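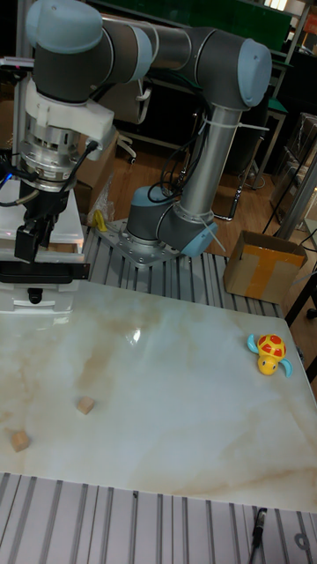
Robot arm with two-finger gripper, mounted on a bolted metal base plate

Miswood: Skerklow Edition
For PC. From Kunel.

Skerklow came out years ago and I still know people who play it every night, so when Kunel said they were going back to that world, I was already counting my savings! Miswood is a full game of its own, set a generation after the first one, and you can start with it even if you never touched the original (though you'll miss a few nice nods to the old harbor crew).

You play Louro, a mapmaker's apprentice who gets sent into the forest with a bad compass and a very loud goose. There are 33 villages to find, and the roads between them change with the seasons. Go through the marsh in April and you need a boat. Come back in winter and you can walk right over it.

Crafting has been rebuilt from the ground up. There are nearly 800 recipes, and you learn them by trading with people, so no more long evenings of throwing mushrooms in a pot and hoping. I love this change.

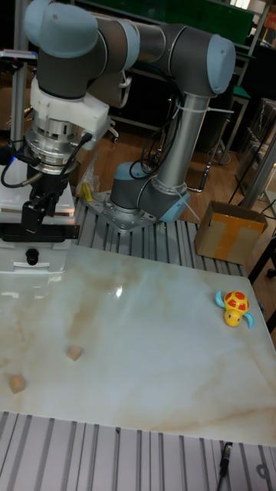
Fights are still turn-based, but a lot quicker. You can bring two friends along, online or on the same couch, and anyone can drop out without ending the trip. Bernardo Frade wrote the story and Etelka Borbély did the music, and the tavern songs are so good I keep stopping in to hear the next one.

What you get in this edition:
The full game
The printed forest map, folded
Soundtrack download, 15 tracks
Art book by Tiago Magalhães

Players: 1 to 3
Save slots: 15
Controller: supported, keys can be changed
Languages: English, Portuguese, Hungarian

Only 3,000 copies of this edition were made, and each map is numbered. Orders are sent out in the order they come in. If you already own Skerklow on the same account, the goose gets a hat.

Page updated 2023-01-17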